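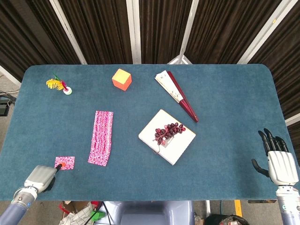 Liddale Peer Support, which runs free mental health groups for adults and families, will open a second weekly drop-in program at the Pirihi Center this spring. The new sessions are for people who find it hard to sit in a circle and talk. Each one begins with half an hour at a table of small things to pick up and handle, such as a feathered shuttlecock toy, a foam cube or a folding fan, and moves on to conversation for those who want it. No referral or diagnosis is needed, and people may come with a friend or relative.

The program was approved in January after members asked for an option outside the evening talk groups. Dardo Rivadeneira, who coordinates the groups, said the waiting list for the evening meetings had reached 85 names by the end of last year.

"Some of those people told us they'd come once and didn't feel ready to speak," Rivadeneira said. "We want them to be able to show up and stay quiet for as long as they like."

Sessions will run from 2 p.m. to 4 p.m. and will be led by trained peer facilitators. The facilitators have their own experience of mental illness or of caring for a family member, but they are not therapists and do not give medical advice. A list of local clinics and crisis lines will be kept at the front desk.

Pramska, a Liddale printing company, has given $1,000 toward the first year's costs and will print 500 flyers for libraries, pharmacies and doctors' offices. Codgate, a software firm, is providing the online sign-up page at no charge. Sign-up is optional, but it helps staff plan for the number of facilitators.

The group is also looking for more people to train as facilitators. Training takes two weekends and is free. Applicants must be at least 21 and able to commit to two sessions a month for a year. Forms are available at the Pirihi Center during office hours and can be returned there or by mail.

The existing evening groups will continue on their current schedule.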